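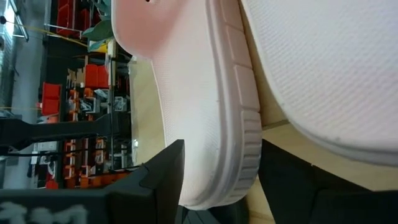

The Great Shoe Sort, in pictures

I've been promising a shoe post since May and I finally did it, so welcome to every pair I own (and a few I no longer own, as of this week). The closet by our front door in Fudcombe had reached the stage where you opened it with one foot braced against the bottom, and when I pulled everything out I started turning shoes over to see what shape they were in. Then I got completely sidetracked by soles. Soles are great! I had no idea how different they all were. So there are more undersides than tops in this gallery, sorry if you came for outfits.

Click any picture to see it bigger. They're in the order I took them, more or less, except for the boots, which I went back to after lunch.

The pile
Everything out of the closet and onto the hallway floor. I found an umbrella, a dog leash (we have not had a dog since we lived in Kotodville) and one very nice wool insole with no partner. I kept the insole. Don't ask me what for.

Pale pink soles
My favorites of the whole lot. The surface has tiny dimples all over it, almost like mesh, with a smooth rim that goes around the outline and catches the light. I love how the pink gets rosier where the light lands and goes nearly white lower down.

Pink again, thinking about the tread
Blocks along the side with shallow grooves between them, and then they tighten up into little ridges that wrap around the rounded end. Whoever drew that had fun. I've gone over those ridges with an old toothbrush more times than I'd like to admit, and it's weirdly relaxing if you have a podcast on.

White canvas, before
These were white once, I promise. They've done two summers of farmers markets and one muddy birthday party, and the toe caps had gone the color of weak tea.

White canvas, after
Baking soda and dish soap, mixed into a paste, left on while I ate a sandwich. The laces went in a mug of hot water with a bit of the same soap. Not perfect along the stitching but I'd wear them out to dinner now, somewhere with a patio anyway.

Laces drying on the oven door
I thought this looked pretty. My family thought this looked like I was cooking laces.

Running shoes, left and right
Look at the outside edge of the heel on the right one compared to the left! I apparently drag that foot. I'm told you can learn a lot from wear patterns, and what I learned is that I should have replaced these a long time ago. They're gardening shoes now.

Pebble collection
All out of the running shoe treads. I used a wooden skewer to pop them out and it was the best part of my day. The little green one is glass, I think, worn smooth. It's on the windowsill.

Loafers from Esteves
Bought at Esteves back when they had the shop on the corner with the squeaky door. Leather soles, which I had never really looked at until this week, and they've worn beautifully in the middle and not so beautifully at the toe. They're going to be resoled. I got a price and had to sit down for a second, but they're the most comfortable things I own and I'd be sad without them.

Loafers, stitching
Just the stitching. You can see where a bit of it has come up near the front, so that'll get fixed at the same time.

Sandals
Still had sand in them. There's always sand in them. I rinse them every fall, I bang them together over the back step, and the next year there's sand. These have a cork layer that was starting to crumble at the edge, so I rubbed in a little cork sealer and set them aside on newspaper.

Flip-flops, goodbye
One strap was held on with a bread clip. It was a good fix and it lasted a whole vacation, and now it's time.

Rain boots
Lined up on the back step to dry out after I hosed them. The soles on these are so chunky that the dirt inside the grooves had formed perfect little bricks, and they fell out whole when I bent the boot. Very satisfying, I recommend it.

Rain boots, closer
The bloom on the rubber (that chalky look they get) comes off with a tiny bit of olive oil on a rag. I did one boot first so I could compare, and then got distracted and left it like that until the evening, so for most of the afternoon I owned one shiny boot and one dusty one.

Hiking boots
The big ones! These have been up every trail near Kotodville that I could manage and a couple I couldn't. I took the laces out and knocked the mud off with a stiff brush, and the lugs underneath are still in decent shape. Waxed them too, which makes the whole hallway smell like a candle.

Hiking boots, tongue tag
Only here because I like that it still says 729 in my own handwriting. That was my rental locker at the lodge one winter and I wrote it in so I'd stop forgetting. I never wrote it anywhere else, so every time I needed the number I had to take a boot off.

Slippers
Washed in a pillowcase on cold. They came out fluffier than I expected and a bit smaller than I hoped. I wore them damp for ten minutes while making tea, which I do not recommend.

Silver heels
Worn to one wedding, one office party and one very short walk across a gravel parking lot. You can see the gravel's side of the story on the left heel. I've bought a pair of replacement tips and will have a go at it myself with pliers. If there's no follow-up picture, you'll know how that went.

The trays
Rubber boot trays for the bottom of the closet, and I wish I'd bought them years ago. Anything wet or gritty lives there now and nothing gets stacked on top of it. I cut a piece of old towel to fit underneath one of them because it slid when you pushed the door shut.

The Hutari rack, in pieces
I ordered a Hutari rack and it arrived flat with a bag of screws and one sheet of drawings. I laid everything out on the rug first like a responsible person and then put the second shelf on upside down anyway.

The Hutari rack, finished
There we go! It's a bit wider than the old one and I had to take the coat hooks down a notch to clear it. The shelves tilt forward, so you can see the toes of everything, and the heels catch on a little bar at the back. Flats on the top, sneakers in the middle, heavy stuff at the bottom.

Sizes, a small rant
I wear a 9. I own shoes marked from 9 to 11 and they all fit, more or less, and one pair has no number left in it at all. The insoles had gone so smooth that I traced around one on cardboard to use at the store, and that's the cardboard foot you see leaning on the lamp.

Giveaway box
Clean, paired up and tied together by the laces so they don't get separated. I wiped the insides with a little white vinegar on a cloth and let them air out overnight. The box is going to the Fudcombe swap shelf, and if you see a pair in there that you like, please go get them! They've got plenty of walking left.

The odd one
Blue sneaker, left foot. I have looked in the car, under the bed, in the camping bin and in the bag of bags. It's staying on the shelf for now in case the right one comes home.

Cleaning kit
A few people asked last time, so: old toothbrush, stiff brush, soft cloth, dish soap, baking soda, wooden skewers, and a white eraser for scuffs on rubber edges. The eraser is the one I'd grab first. It works best on smooth rims and doesn't do much on anything dimpled or woven, where you want the toothbrush and patience. Tap off the crumbs as you go or you'll be finding them for days.

The closet, door open
Look at that floor. I'd forgotten it was green.

The closet, door closed
And it closes. With one hand! I stood there and opened and shut it a few times, and then went and got a different pair of shoes on just so I could put them back.

That's the lot for now. Comments are open if you've got a good trick for yellowed rubber, as I've tried the toothpaste thing and all I got was minty sneakers. Next up is the linen closet, which is worse, and I've already found the other end of that dog leash in there.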